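Stisow Garment Handling Data
Data card and notes for workplace use
Maintained by Kundholm Textile Care, Process Office
Contact: Domenica Fuchs, data steward
Last revised 04/12/2024

Purpose

The Stisow set supports the automation of garment folding at Kundholm, where returned clothing is sorted, checked and folded before it goes back to the customer. It was prepared for the engineering group and for the staff whose duties will change when folding is partly handled by machine. Both groups are asked to read this card before using the data.

Contents

The set holds 300 recorded handling sequences, made with hand-held grippers by employees of the folding team. Garments with hoods, zippers and linings are included on purpose, as these take the most handling by hand. Each sequence carries a garment type, a starting condition (spread, bunched or hung) and an outcome label. Of the full set, 60 sequences are reserved for testing and should not be used in training. 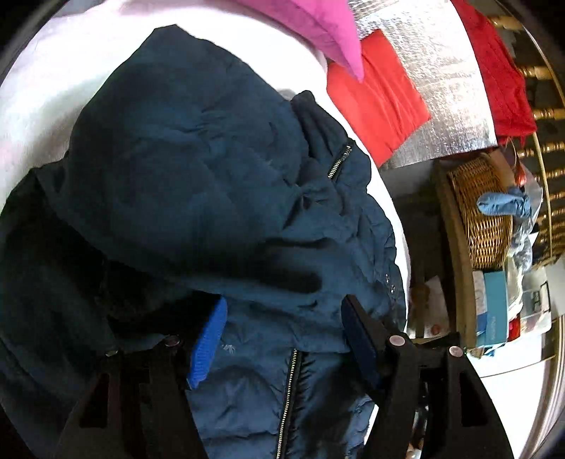 Labels were assigned by Afonso Quintela and reviewed by Elvia Rosales, both from the folding team. Where they disagreed, the sequence was marked "unresolved" – 77 sequences carry this mark in the current release. Users may leave them out but should report that they have done so.

Effect on Work

Under the plan adopted in July, plain items will move to the automated line first. Outerwear stays with staff until the site review is complete. Four positions in folding will be reassigned to inspection and repair at the same grade and pay. Training takes place during paid hours.

Employees took part in recording by written consent and may withdraw their sequences at any time. The data may not be used to measure individual speed or to support disciplinary action.

Known Limits

Dark fabrics are harder to label, and folds in them may be marked less precisely. Wet garments are not covered.

Access

Requests go to the data steward. Questions about reassignment should be sent to Ximena Villalobos in Staff Relations.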